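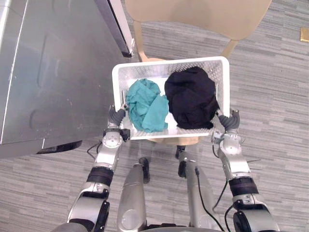

Gripper bake-off wraps up in Talcombe

1 September 2018

If you've walked past the old Paucar showroom lately and heard somebody groaning through the wall, that was probably me. I've spent a good chunk of the winter in there helping Damian Górecki and Baltasar Henríquez try out two kinds of hands on their two-armed robot, and as of this week we've got numbers we're willing to show people.

The job was laundry. Well, the boring end of laundry anyway: pick up a plastic basket with a few clothes in it, hold it level, put it on a chair, let go. Damian chose it over the usual blocks and cups as a basket is awkward in all the right ways. It has a rim you can hook, walls full of holes that bend when you squeeze them, and a load that flops to one side the minute you tilt it. Anyone who has carried one down a hallway on their hip knows the feeling.

We ran two sets of hands. The first is the plain two-jaw gripper that Monley sells for bench work, which is simple and tough and has barely needed a screwdriver since July. The second is the Muvdale hand, with jointed fingers that can curl over an edge. Same arms, same controller, same basket, same clothes. Each set got 300 graded lifts, and we threw in another 100 apiece with one arm started a bit lower than the other, to see what a sloppy approach would do.

I'll confess I was barracking for the two-jaw. I like things with fewer parts! And it did start well. On a straight lift with the basket square to the robot it was quick, and it let go cleanly nearly every time, where the fingered hand could be a bit clingy on the release. Baltasar reckons you could shave that down with better timing in the controller, and he's got a list of things he wants to try.

Once the basket was turned a little, though, the jaws had a hard time of it. They'd pinch the wall under the rim, the wall would flex, and the whole thing would start to sag at one end. The fingers mostly just hooked over the rim and hung on, even when the heavier clothes had slid to one side. For the uneven starts it wasn't close. The Muvdale hand finished 93 of its 100 and the two-jaw managed 58, and I went a bit quiet after that.

The straight lifts were a lot tighter, with 281 out of 300 for the fingers and 274 for the jaws. So if your basket always turns up in the same spot facing the same way, you could save yourself some money and buy the simpler one. Mine never does (I have kids), but a commercial laundry might be a different story.

Counting all the practice runs, the warm-ups and the ones we binned when a setting was wrong, the log stands at 1,139 lifts. Baltasar has the lot saved with notes, and I've read more of those notes than I ever planned to. My favourite just says "sock".

A few other bits for those who like the detail. Grip force mattered less than I'd expected. We turned it up on the jaws partway through practice, thinking it would fix the sagging, and all it did was squash the basket walls in further, so it went back down for the graded lifts. Where the hand landed along the short side mattered much more. Both hands did their best work near the middle of that side, and both got worse towards the corners, where the rim curves away.

Cabling took up a silly amount of our time too. The fingered hands need more of it, and early on we had a loop snag at the elbow and stop a run dead. Damian re-routed it twice. If you're thinking of swapping hands on your own arms, leave yourself an afternoon for cables and then leave yourself another one.

The camera gave us a bit of grief as well. It looks down from the head, which is great for seeing into the basket and lousy for judging how high the rim is sitting above the chair. We trialled a second view from the side for 460 of the practice lifts and it helped with placing, but neither hand got it for the graded runs, so the scores above are from the head camera only.

Next up is a heavier load. Damian wants wet towels, Baltasar would like to keep water well away from his wiring, and they were still going back and forth on it when I left. There's also talk of trying one of each, jaws on the left and fingers on the right, which sounds daft to me but I'd happily watch it.

The full log and the grading sheet can be picked up at the Paucar showroom, and Baltasar says he'll send a copy to anyone who asks. If you've run either of these hands on something soft or bendy yourself, drop in and tell us how it went. We'd especially like to hear from anybody who has sorted out the slow release.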